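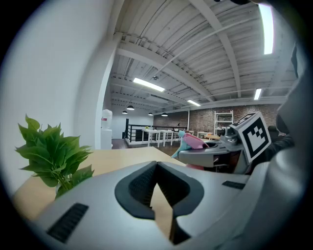
Unit 7: A slipped grip that went unnoticed

Reading before class: the Cendska incident sheet, 2 pages.

The Natbridge data set was collected with hand-held grippers, two to a table, each with a square marker on top for tracking. Every recording stores the marker pose and the jaw width. Nothing in it measures force.

What went wrong

In April the pads on one gripper began to lose grip. Operators squeezed harder and carried on. The jaw width looked normal in the log, so the checks passed. Of 3,978 recordings, 81 had an object sliding in the jaws during a lift. A policy trained on the full set then dropped soft toys on the Celtgate arm, usually partway through the move.

Why the checks missed it

The software compared jaw width at the start and end of each grasp. A soft object can slide a long way with no change in width. The marker didn't help either - it gives the pose of the gripper and says nothing about the object.

Changes made afterward

Wipe and inspect the pads before each session.
Do a pull test with the Aitken block. If it slips, stop and replace the pads.
Operators flag a slip when they feel one, even if the task finishes.

For discussion

Would a force sensor have caught this sooner? Where would you put it?

Bring a half-page answer to lab.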